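Drink counter robot at Plestwood gets a monthly service routine

The two-handed robot that serves drinks at the Plestwood visitor hall now has a fixed maintenance routine, and the counter opens later one morning a month to make room for it. The first session under the new plan was held in March.

Drernira, the firm that runs the counter, said the robot had poured 4000 drinks before its left hand began to lose its hold on cups. Staff had been wiping the hands down at closing time, but no one was assigned to check grip settings or the robot's position at the counter.

"We treated it like the rest of the bar equipment, and it needs more than that," said Nga Quan, who manages the hall's food and drink service.

Under the new routine, two technicians arrive at 7 a.m. and work through the machine before customers come in. Teguh Setiawan handles the hands and wrists. He cleans the finger joints, inspects the covering on the left hand for wear and runs each finger through its full range. Rongrong Yuan works on the software side and keeps the log.

The longest job is the position check. The robot finds the dispenser from stored points, and a small shift in the counter or the drip tray can throw those points off. Yuan sends the hands to the tray, compares where they stop with the stored values and corrects any difference. She then repeats the approach 30 times with a cup in the left hand.

Grip force is set during the same runs. The clear plastic cups used at the counter have thin, fluted walls. Too much force bends the rim, and too little lets the cup turn in the fingers when it is tilted. In March the setting was raised by two steps and saved under log entry 441.

With a cup held in the dark left hand, the white right hand rests its fingertips at the front edge of the steel tray, below the lit base of the dispenser.

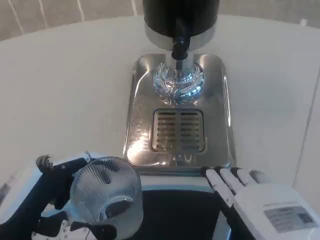 Opening hours and next steps

The counter will open at 10 a.m. on service days and keep its usual hours otherwise. Quan said a staff member will serve drinks by hand if a session runs long. Drernira plans to keep a spare covering for the left hand on site, and Setiawan will train the evening shift to recognize early wear and report it.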